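Call for Participants: Working Group on Safe Practice for Household Manipulation Robots

Posted 20/02/2021

The Grellance Institute invites applications from people who wish to serve on a working group that will review and revise the Putton Guidelines, a set of good-practice rules for robots that handle objects in private homes. The current edition covers dry work areas in detail but says little about sinks, wet counters and bathroom fixtures. The revised edition is intended to close that gap.

Participants will read draft clauses, attend online meetings and take part in supervised trials at the Binard test kitchen. Trials are limited to tasks that a household would reasonably assign to a two-finger gripper, including clearing a basin, moving items across a counter and working close to a faucet. 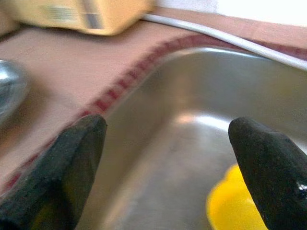

Gripper fingers open over a stainless steel basin, seen from the wrist camera.

The working group will consider, among other matters, the following subjects:

Cleaning of gripper fingers between sink work and food handling
Minimum clearance from faucets, cables and hoses
Speed and force limits near rigid basin edges
Handling of soft items whose shape changes when gripped
Storage and deletion of video recorded in a private home

Who may apply

Applications are open to robot operators, test engineers, occupational safety staff, home care workers and members of the public who have lived or worked with a household robot. No engineering degree is required. Applicants must be at least 18 years of age and able to read technical drafts in English. Employees of robot manufacturers may apply but must declare their employer and may not vote on clauses that concern their own products.

Commitment and payment

Each participant is expected to give 80 hours to the project, of which 40 will be spent at the test kitchen. An honorarium of $3000 is paid on completion of the final review in August. Travel within 200 miles of the test site is reimbursed under the Mathew Fund travel rules.

How to apply

Please send a resume and a one-page statement of interest to the Standards Office of the Grellance Institute. The statement should name the subjects on which the applicant wishes to work and disclose any financial interest in the field. Incomplete applications will be returned without review. Selected applicants will be asked to sign the participant agreement and complete the site safety course before their first trial.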